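Chapter 4

Buying and Planning for Equipment

What this chapter covers

4.1 Starting from the task
4.2 The full cost of a purchase
4.3 Quotations and what to ask for
4.4 Looking at the room
4.5 Timing the order
4.6 Planning for repair and replacement

Key terms: capital cost, running cost, consumable, lead time, acceptance test, spares holding, write-off period

Before you start

You will need the task sheet you completed at the end of Chapter 3. If your task sheet still has gaps under "objects handled" or "hours of use per week", fill them in now. Most of the figures in this chapter are worked out from those two lines, and a guess made there will be carried through to the final budget.

Prices are given in pounds without VAT. They are there to show the method and will not match what you are quoted.

Introduction

Chapter 3 dealt with what a robot or hand-held gripper has to do. This chapter deals with paying for it. The two are often handled by different people, and a good deal of money is lost between them. The person who knows the task writes a short list of parts. The person who holds the budget reads the list, looks for the same parts at a lower price and places an order. Weeks later a gripper arrives with the wrong mounting plate, or a camera comes without the cable that joins it to anything.

The case used in this chapter is the Trundwood teaching room, which was set up to record people doing everyday tasks with hand-held grippers fitted with cameras. The recordings were later used to train a small arm on a bench. Trundwood bought from two suppliers, Trernosano for the grippers and Brundholm for the arm, and kept its paperwork in good order. Some of its choices were poor ones, and we will look at those too.

4.1 Starting from the task

A budget should begin with a sentence that says what the equipment is for. Trundwood's sentence was: "Two people will record themselves moving small objects on desks and shelves, on two afternoons a week, for one school year." It gives the number of users, the kind of object, the place and the length of time. From it we can say that two grippers are needed in use at once, that neither has to lift anything heavy, and that both have to be comfortable to hold for a whole afternoon.

Compare it with the sentence in the first draft: "We need a modern data collection system." No quantity can be worked out from this, and any supplier could claim to meet it.

Write your own sentence before reading further. Underline each word in it that can be turned into a number or a size. If nothing is underlined, write it again.

4.2 The full cost of a purchase

The price on the quotation is the capital cost. It is paid once and is the easiest part to find out. Running costs are paid for as long as the equipment is in use, and they come in smaller amounts that are easy to leave out.

At Trundwood each gripper cost £800. The first budget therefore showed two grippers at £1,600 and stopped there. The second budget, drawn up after a talk with the supplier, added the following:

Finger pads and other consumables, per year: £400
Memory cards and a drive for storage: £400
One spare gripper: £800

The total had doubled, to £3,200. None of the additions was a surprise to the people who would be using the grippers – they had simply not been asked.

Staff time is also a cost, even where no invoice is raised for it. Trundwood allowed 9 hours for unpacking, setting up and testing, and entered them on a separate line so that they could be checked afterwards.

4.3 Quotations and what to ask for

Ask every supplier the same questions in the same order, in writing. The list below was used for both Trernosano and Brundholm.

Which parts are included in the price, down to cables and screws?
What is the lead time, and from what date is it counted?
Which parts wear out, and can they be bought singly?
Who pays for carriage if an item has to go back?
How long will spares be kept after the model is withdrawn?

Trundwood's request went out on 19th October. Brundholm answered the first four questions and left out the fifth. The buyer did not chase the reply, and the matter comes up again in section 4.6.

4.4 Looking at the room

Equipment is used in a place, and the place should be looked at before the order goes out. Lighting matters where cameras are involved. A bright window can wash out part of a recording, and a blind may or may not be enough to prevent it. Ceiling lights, glossy surfaces and the user's own hands and sleeves can all affect what is recorded. If blinds, matt coverings or extra lamps are likely to be needed, put a sum against them in the budget. Compare the points in this paragraph with Figure 4.1 before going on to the activity.

Figure 4.1 A room as recorded by the camera on a hand-held gripper 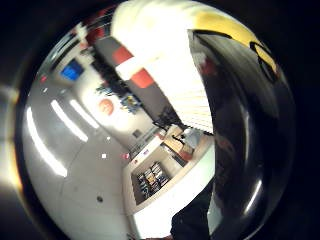
Activity 4A: Room check

Choose the room where your equipment will be used. Visit it at the time of day given in your task sheet and note the windows, the lights and the surfaces where objects will be handled. Beside each note write "no cost", "cost known" or "cost to be found". Carry the last two groups forward to your budget sheet, and keep the notes for use in section 4.5.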